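Timing bench notebook – January
Start 8:40 am

Carried over from last time: missed reads at the finish of the Covach 10 Mile. We had 298 finishers by hand count on the backup video and 22 of them with no chip time at the main line. The backup line a few yards on picked up all but a handful. Ilse has already corrected the results and they are posted, so this is only about finding the cause before the Sembiring relay.

What we know so far

The misses bunch up. Most came when four or more runners crossed close together, and more on the left side of the chute than the right. The start line had no trouble at all, even though it was far more crowded. Same Sarkari reader at both ends, same firmware, different mats. The finish mats were the older set, the ones with the patched cable on section three.

Colton thinks it is the patched cable. Bianca thinks it is the bibs. A lot of people had folded the bottom edge of the bib under, or pinned it low so it sat against the hip, and the tag was bent or pressed flat to the body. I watched the finish video again last night and she has a point, but folded bibs should miss on the right side as often as on the left.

Bench setup

Finish mats laid out on the floor in race order, sections one to four, left to right as the runner sees them. Reader on the cart, power at the race setting. Trandura tags from the same roll as Covach, 16 of them, stuck to spare bibs. Each bib worn by whoever was walking at the time. Rosaire and Brittany did the walking for the first hour, then Brittany and me.

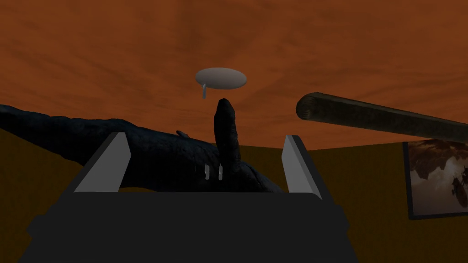
Gripper open, with the dark branch beyond it.

Test 1, single walker

One person, one bib, walking over each section in turn, flat bib pinned at chest height. Every pass read on all four sections. Signal strength on section three lower than its neighbors but not by enough to drop anyone. Colton wiggled the patched cable during a few passes. No drop.

Test 2, folded bibs

Same again with the bottom of the bib folded under, right across the end of the tag. Sections one, two and four fine. Section three missed twice. Repeated with a new tag in case we had cracked the first one, and got a miss again. So the fold does weaken the read, and section three has the least to spare.

Test 3, two abreast

Two walkers shoulder to shoulder, both bibs flat. No misses anywhere. With both bibs folded, section three missed one of the pair on several passes, nearly always the inside walker. We couldn't do three abreast properly with the people we had. Rosaire tried holding a bib on a stick, but it kept turning edge-on and I threw those passes out.

Test 4, cable swap

Took the cable off section one and put it on section three, patched cable over to section one. If Colton was right, the weak read should have moved to section one. It did, mostly. Section one now looked like section three had before. Section three came up but not all the way to the level of two and four.

So there are two things wrong with the finish set: the patched cable costs us a good part of the signal, and the section three mat is a bit weak in its own right. Put both together with a folded bib in a pack and the read goes. Section three was laid as the left-center piece at Covach (we ran the mats in the opposite order there, checked with Ilse), and that fits the left side of the chute.

Not explained: two of the misses were runners on their own, bibs flat, well to the right. Bianca pulled both tags from the return box. One reads fine on the bench. The other didn't read at all, so that one is a dead tag. Leaving the first as unknown.

11:50, stopped for lunch. Brittany left at this point.

Running speed

Everything above is at a walk. A runner is over the mat for a much shorter time, so I would expect worse numbers at pace. Rosaire did a few passes at a jog down the length of the shop, which is not long enough to get up to anything like race speed. Numbers a little worse, too few passes to say more. This needs to be done outside on the path once the ice is gone.

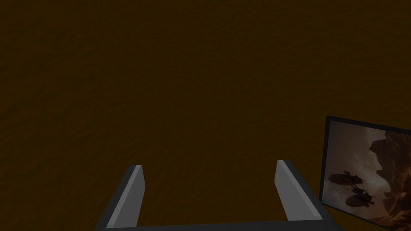
Changes before the Sembiring relay

Retire the patched cable. Colton has cut the ends off so it can't go back in the bin by mistake.

Move section three out of the finish set and use it at the exchange zone, where runners stand on the mat for a while.

Bib sheet for the packets: do not fold, pin at all four corners, wear on the front. Ilse is writing it. She wants it on the envelope as well.

The relay has 42 teams entered. Each team carries one tag on an ankle strap, so folded bibs are not an issue for the main results, but the individual leg bibs will still be tagged for the kids' race in the afternoon.

Still to do

Run test 2 again with the new cable.
Ask Sarkari about reader power at the finish. The manual gives one number and the setup screen gives another.
Outdoor passes at pace, three abreast.
Bianca to check the rest of the Trandura roll for dead tags.

Packed up 3:15 pm. Mats are rolled with the connectors facing out. Section three has red tape on it.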